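Wamgate Hall Users' Group
Minutes of the meeting held on July 23, 2022

Present: Tamara Tkachuk (chair), Maksym Dmytriv, Yaowalak Phuthong, Lesia Pasichnyk (minutes)
Apologies: Svyatoslav Zhuravel

1. Floor

Maksym reported that the Travier quote for the floor is $600, and it does not include the skirting. Tamara asked for a second quote from Hladun. 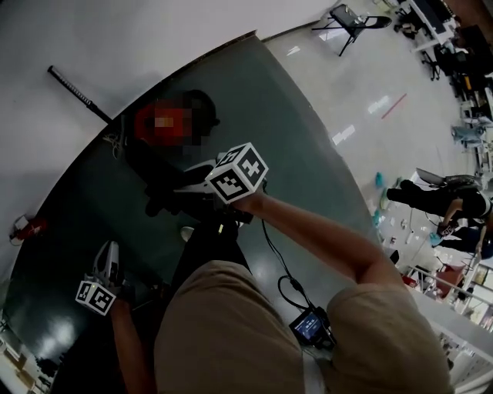
Chairs were discussed next. Yaowalak would like to have 30 more folding chairs before November. The black folding chair on the glossy white part of the floor is the model she prefers. It was also agreed that the thin white cables hanging near the wall should be clipped up — Maksym will do it.

2. Lighting and ceiling

The two ceiling lights were discussed. Tamara proposed to change both diffusers in the same visit, so that we pay only one call-out fee of $100. Lesia will ask the electrician if the white cable on the wall can go into a conduit of matching colour. Agreed.
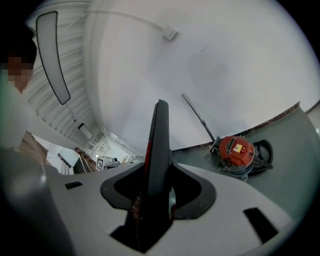 3. Other business

Keys: Svyatoslav still has the spare set and will bring it to Tamara.
Next meeting: date to be confirmed by email.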